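**Unit 2: Moving supplies inland from a beach**

Last week we stopped at the shoreline. Today the question is what happens after the cargo is on the sand. A beach fills quickly, and the trucks can leave it only by the exits which the engineers have opened. 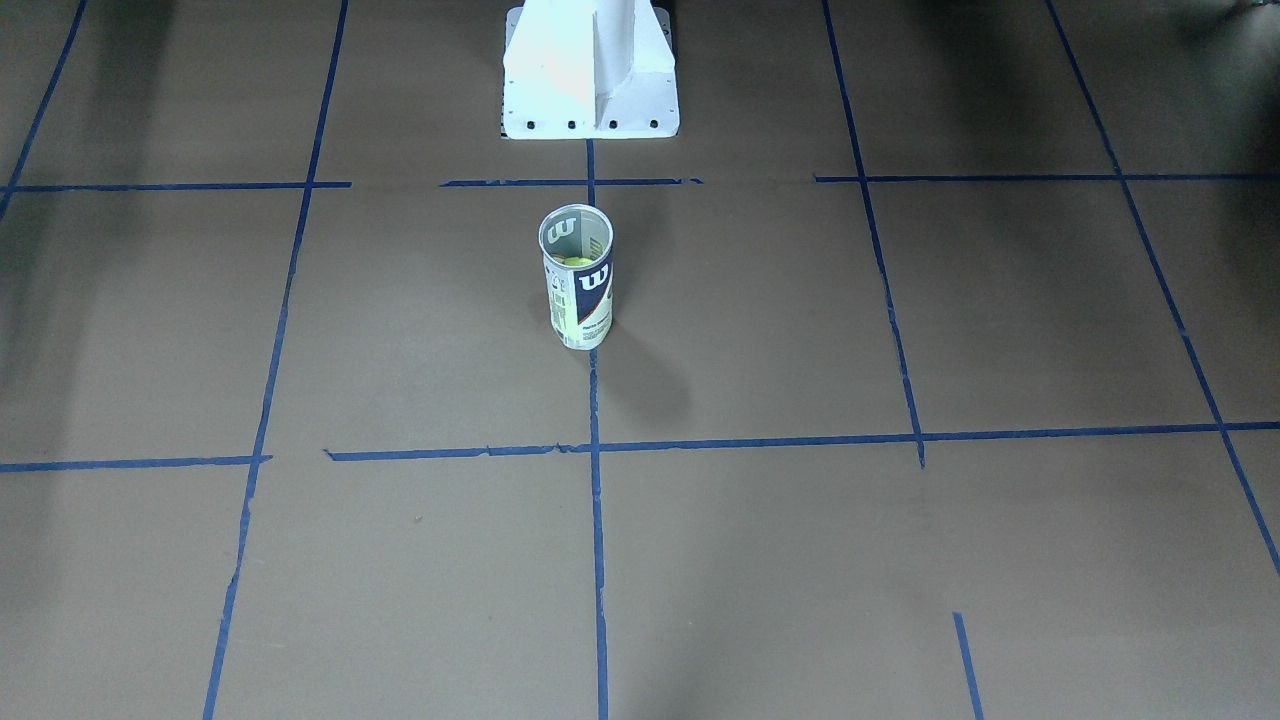 In the Butum exercise there was one exit road and 328 loads to move. Please read Manalo's notes and mark where the queue begins.

Terms to know: beach dump, transfer point, turnaround time.

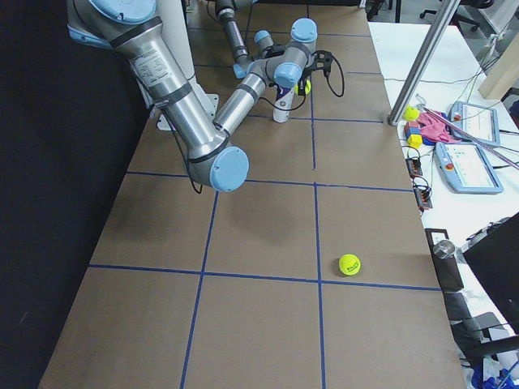
*Fig. 2. Table marked in a grid with blue tape.*

Homework for Sunday: calculate the turnaround for 30 trucks. Send it to Nestor Catacutan.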